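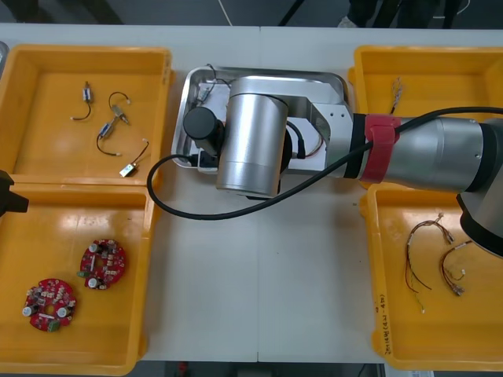
Nobody learns to sort wire by watching somebody sort it well, Nelly Castaño objected when we circulated our first protocol, and a policy fed on spotless demonstrations would be helpless the moment a connector snagged. We had written that operators should discard any episode containing a fumble. Her remark cost us a week of argument and most of the original Section 3. What follows is the version that survived.

3.2 Collecting the demonstrations

The Savari set consists of 300 teleoperated episodes of small-part sorting, recorded at our Rillerham bench. The parts are switches with their leads still on, round circuit boards, and wire harnesses of several kinds. They live in yellow trays on either side of a steel tray, and an episode consists of moving one part from one tray to another. The task takes a person a second or two and can be done while complaining about something else. By teleoperation it takes a good deal longer, and the complaining becomes more focused.

Each episode begins with a written instruction drawn from a shuffled list. The operator reads it aloud, drives the arm, and presses a pedal when satisfied. We kept the reading aloud after a pilot in which two operators spent a whole afternoon one line apart on the list, producing a beautiful collection of correct motions attached to the wrong sentences. Those episodes are not in the set, although we were tempted.

Parts were not placed on marks. Operators were told to drop them into the tray from a low height and leave them as they landed. This is harder to enforce than it sounds. People are tidy. Left alone, an operator will lay harnesses side by side with their connectors facing the same way, and the learner will conclude that the world is arranged like a cutlery drawer. Blandine Gilbert, who ran the Monday sessions, took to dropping the parts herself with her eyes shut. We report this as our randomization procedure.

3.3 What counts as a fumble

Following Castaño's objection, we kept every episode that ended with the right part in the right tray, whatever happened along the way. Of the 300 episodes, 145 contain at least one failed grasp followed by a recovery. We had expected far fewer and had a paragraph ready explaining how rare they were.

A failed grasp is logged when the fingers close and open again without the part leaving the tray floor. Regrasps in the air are logged separately. Two of us labeled all of the episodes independently and disagreed on 19, nearly all of them harness episodes in which a loop lifted while the rest of the bundle stayed put. Whether a harness has left the floor when most of it is still lying there is a question we settled by vote, and would not care to defend at length.

Harnesses deserve the extra words. A circuit board has a rim, and a rim can be gripped. A twisted bundle of wire offers many places to take hold, of which the loops are the most inviting and the worst. The wrist view is where the decision gets made, as the overhead view often has an arm lying across the very thing one wants to look at.

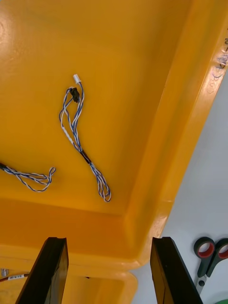 Figure 4. Wrist view, harness sorting. Two twisted harnesses on the tray floor, gripper fingers open.

Experienced operators went for the part of the bundle where the strands are gathered, and new operators went for a loop. Both habits are present in the data, and we made no attempt to correct either during a session. We did record how many hours each operator had logged at the controls, so that anyone who wants only the skilled half can have it. Our own results in Section 5 suggest that they should not want it.

3.4 Sessions and operators

Six operators took part. Sessions ran for two hours with a break in the middle, a limit we arrived at after reading the pedal logs from the pilot, where episodes in the third hour grew steadily shorter and the definition of "satisfied" grew steadily wider. Trays were reshuffled at the break. Lighting was left as it was in the room, glare included. The Grajales controller was used throughout with its default gains, apart from one session in which somebody had helpfully improved them. We removed that session and have since put a password on the settings page.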